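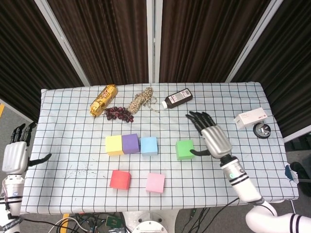
Grapes, a coil of rope and foam cubes on a checked tablecloth.

November 2020

PRILBRIDGE AND GURNUM TO MEET IN DECIDING MATCH OF THE ARO SHIELD

Prilbridge Cricket Club will play Gurnum for the Aro Shield after a semifinal that went to the last over and had the whole ground on its feet. It will be the first time the two neighbors have met in the deciding match, and both clubs could hardly be more excited!

The Shield has been played for since 1898, when a handful of clubs along the river agreed to settle their arguments with one knockout cup. The format has changed plenty over the years (it was once a two-day game, and for a while the losing side had to supply the tea), but the old silver plate is the same one the first winners carried home. Gurnum have their name on it many times over. Prilbridge are still waiting for their first.

How they got here

Prilbridge came through the harder half of the draw. They lost their opening match of the summer back in July, and a wet practice week did little to lift spirits. Then the bowling clicked. In the quarterfinal against Aro the spinners took charge after the drinks break, and a chase that had looked like a stroll for the home side fell apart in the middle overs.

The semifinal against Son was something else again. Son batted first and went along quickly on a flat pitch, hitting to the short side whenever they had the chance. Prilbridge lost two early wickets in reply, rebuilt slowly, and went into the last over needing 12 to win. A six over long-on, a scrambled two off a misfield and then a clean drive through the covers finished it with a ball to spare. Son were gracious about it and stayed on for the evening, and anyone who was there will be talking about that drive for a good while.

Gurnum, the holders, have had a smoother run. Their opening pair has been in fine form all season, and in their own semifinal they won by 17 runs with a very tidy spell at the death. Their fielding has been a joy to watch. They do not drop much, and they throw down the stumps more often than seems fair.

What to look for

The contest everyone wants to see is the Gurnum openers against the Prilbridge new ball. If Gurnum get away in the first few overs, they are very hard to pull back. Prilbridge will want to bring on spin early, and the ground tends to help slow bowlers once the sun has been on it for an hour or two.

Prilbridge have a long batting order and like to keep wickets in hand for a late charge. Gurnum prefer to set a total and defend it, so the toss could matter. Both sides expect to name the same teams that played in the semifinals, with one place in the Gurnum middle order to be settled at practice.

The match is 20 overs a side. If the scores finish level, the side that has lost fewer wickets takes the Shield, and if that doesn't split them it will be shared until next season. The final has been tied only once, and old-timers in both clubhouses will happily give you their version of it.

On the day

The final will be played at the Prilbridge ground, which was picked before the season began. Gates open an hour before the start and entry is free for everyone. There is room for up to 20 cars in the lower field, so please walk or share a ride if you can. Bring a folding chair and something warm for later on, as the breeze comes straight off the water in the afternoon.

Spectators are asked to leave space between family groups along the boundary. The clubhouse itself will be kept for players and scorers, but hot drinks and sandwiches will be on sale from the side window all day. Children are welcome to play on the practice strip during the break between innings. Soft balls only, please.

The Shield will be presented on the outfield right after the match. If rain stops play, the teams will come back to the same ground the following weekend and start fresh.

About the Aro Shield

The Aro Shield is a yearly knockout cup for amateur cricket clubs, open to players of every age and level. Clubs wishing to enter next season can pick up a form at the Prilbridge clubhouse or from any club now taking part.

ENDS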